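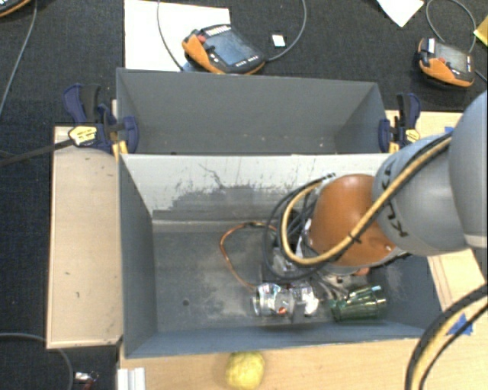
1/ Cable day on the KUKA bin cell. I'm posting the whole routine because two people asked how we keep the hoses from wearing through.

2/ The layout is two gray bins, one behind the other. The arm comes in from the right and picks out of the front one. Bar clamps hold the sides of the rear bin.

3/ Start with the clamps. Push each bin by hand from the short side. If it moves at all, retighten, then check the bin corners against the pencil marks. We lost a morning in January to a bin that had crept, and every pick near the wall was bad after that.

4/ Next, the tan hose. It runs down the arm over the orange section and makes a U before it turns back up. The small black tie over the orange part is the one to look at. Too tight and it pinches. Too loose and the U drops.

5/ I cut that tie and put on a new one every 16 shifts. Snug, then back off until the hose can turn under it. Trim the tail flush or it will scratch the paint.

6/ The thin black cables hang in wider loops over the bin. I jog the wrist to both ends of its travel at slow speed and watch them the whole way. Any loop that can reach the parts gets pulled back and tied again.

7/ The bin itself: the coating on the back wall of the front bin is worn in one big patch, with scratches next to it. I wipe the floor with a damp rag and leave the wall alone. A replacement is on order from Grustel.

8/ Blue tape on the wood stays put. If a piece lifts, replace it with the same color.

9/ The pendants live on the carpet behind the bins. Keep their cables out of the walkway and don't stack anything on the screens.

10/ Last thing is a test run of 144 picks at half speed with mixed items, shiny cans included. I log drops and anything that touches a cable. Last run had 940 on the counter since the gripper fingers were changed, so those are good for a while yet.

11/ Ties are the plain Prikent ones, small size, black. The Giltuter ones went brittle on us.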